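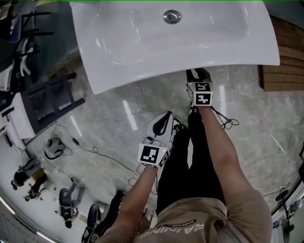 Local > Around Town > Buildings

Filed under: Renovation, Downtown, Good News

Mthembu House washrooms reopen with marble floors, wood walls and the best sinks on Tramunell Street

If you have ever taken a pottery class, sung in a choir or waited for a kid to finish cello practice at Mthembu House, you know the washrooms. You know the pink soap that never quite came out, the faucet you had to hold down with an elbow, and the floor that was somehow always a little gritty. All of that is gone. The new washrooms opened this month on both levels of the old arts building on Tramunell Street, and they are gorgeous.

The work took 13 weeks from the day the water was shut off to the morning the doors were unlocked again. During that time everyone in the building shared a single restroom behind the ground-floor office, and the line at the 7 p.m. class break got long enough that the choir started rehearsing in it. So there was real cheering when the brown paper came off the doors.

The first thing people talk about is the washbasins. They are white ceramic, wide and glossy, with a gentle curve all along the rim and a long rounded lip at the front that sits out over the floor. Inside, the bowl slopes down to a round metal drain. It sounds like a small thing to get excited about, a sink, but put your hands in one and you'll get it. There is room for both arms up to the elbow, and anyone who has tried to get clay slip off their wrists in a basin the size of a cereal bowl will be thrilled.

"I wanted people to be able to wash properly," said Kagiso Gumede, the designer who drew up the plans. "This is a building where people get messy on purpose. They come out of the studio with paint up to here, and we were giving them a sink for rinsing a teaspoon."

The model is called the Plaris, and Gumede looked at a lot of others first. She borrowed samples from Jurkel, the plumbing supplier out by the rail yard, and lined them up on the floor of the unheated back studio in January. Then she invited anyone passing through to crouch down, lean over and pretend to wash a brush. The Plaris won by a mile with the printmakers and the little kids. The printmakers liked the size. The kids liked that the front edge gave them something to hang on to.

There are 14 of the new basins in all, split between the two levels. One on each level is set lower than the rest, and those seem to be getting the heaviest use so far, partly because adults keep using them too.

Underfoot it's marble tile, and that choice caused some discussion. A few longtime members worried about it looking like a hotel. Others worried about slipping. Gumede went with tile that has a glossy finish, shiny enough to catch the reflection of the lights, and had the joints set close. The old floor was sheet vinyl, patched in so many places that the patches had patches. When the crew pulled it up they found a second layer underneath, green with gold flecks, and a square of that has been saved for the display case in the lobby next to the old ticket stubs.

The wood is what makes the rooms feel warm. Slatted panels run beside the basins, horizontal planks in an orangey brown that looks wonderful against all that white. Gumede used 400 feet of planking across the project, and every run was cut and oiled in the woodshop upstairs by members of the evening class, who got to skip their usual cutting-board project to do it.

"They were much fussier than a contractor would have been," Gumede said. "I had one student send back her own work twice. I couldn't see anything wrong with it either time."

The gaps between the slats help the rooms in another way. Mthembu House has high ceilings and hard walls, and the old washrooms rang like the inside of a bell. You could hear a hand dryer from the recital room, usually in the quiet part. The new ones are noticeably softer – voices drop, water sounds like water – and the recital schedule has been moved back to include the 8 p.m. slot that teachers had quietly stopped booking.

Fung-ping Man, who runs the building's daily programs, has been showing the rooms off to pretty much anyone who stops by the front desk. On the afternoon we visited he had just finished giving the tour to a delivery driver.

"People come out smiling," Man said. "I've worked here a long time and I have never seen a person come out of our restrooms smiling. I had a grandmother go back in with her phone to take pictures for her daughter, who's redoing a bathroom in another state. I had to tell her the name of the sink."

Man's own favorite detail is one most visitors will never notice. The space under the basins has been kept as clear as possible, with the shutoff valves grouped where a person kneeling on the floor can get at them. In the old setup, a dripping pipe meant emptying a cabinet, taking off its back panel with a screwdriver and reaching in blind. Man did this often enough that he kept a special sweater for it. The building's handy crew has already run a practice session on getting to the valves and cleaning underneath, and Man reports that nobody came out of it with a bumped head, though one person did lose a wrench for half an hour. (It was in the next room.)

Cleaning has changed too. The evening routine used to start with a scrub of the seams where the old countertops met the wall, and those seams always won. Now the basins get a wipe with a soft cloth and mild dish soap, the rim first, then the bowl, then the underside of the lip where drips collect. The marble gets a damp mop and a cleaner that's safe for stone. Vinegar is banned, along with the lemon spray that several people swore by, and a short list of what is and isn't allowed has been taped inside the supply closet door. Members who bring in their own products out of kindness are asked to please check the list first.

The wood gets a dry dusting and a fresh coat of oil twice a year. The woodworking class has already claimed that job and put it on their calendar.

Paying for it all was a building-wide effort. Part of the budget came out of the maintenance reserve, and the rest came from ticket sales, a spring plant sale and a soup night that sold out so fast the organizers held a second one the next week with whatever was left in the freezer. Jurkel delivered the basins in two loads and kept the crates on its own lot when the first room wasn't ready in time, a favor Man says saved everyone from climbing over them in the hallway.

There were some hiccups. One basin arrived with a chip and had to be swapped. The upstairs drain lines ran somewhere different from where the old drawings said they ran, which cost the crew nearly a week and meant opening a stretch of wall outside the dance studio. That wall has been closed up and painted, in a color that is very slightly off from the rest. Gumede says it will be fixed and Man says he likes it.

A few things are still on the way. Coat hooks are coming for the upstairs rooms, along with a shelf for bags so that they don't end up on the floor. The mirrors now hanging are temporary, and the permanent ones are due before the fall session. There's also a request in from the pottery students for a separate rinse bucket by the door, so that the heavy clay comes off before anyone gets near the drains. Man has said yes to the bucket and is looking for one that won't get knocked over by strollers.

The old fixtures haven't gone to waste, either. The usable faucets were cleaned up and sold for a few dollars apiece at the plant sale, and several of the old sinks are now out behind the building, filled with potting soil. The children's garden group has put mint in one and strawberries in the others. The mint is doing extremely well.

The washrooms are open whenever the building is, from 9 a.m. until the last class lets out, and you don't have to be signed up for anything to use them. Gumede will be in the lobby on open-house morning with leftover tile samples and offcuts of the planking for anyone planning a project at home. She'll answer questions about grout for as long as people want to ask them, and the coffee starts at 9:30.

Related items

Soup night sells out again, and yes, the recipes are being printed
What they found under the floor at Mthembu House
Evening woodworking class adds a second section
Recital room gets its late slot back
Planting in old sinks: tips from the children's garden group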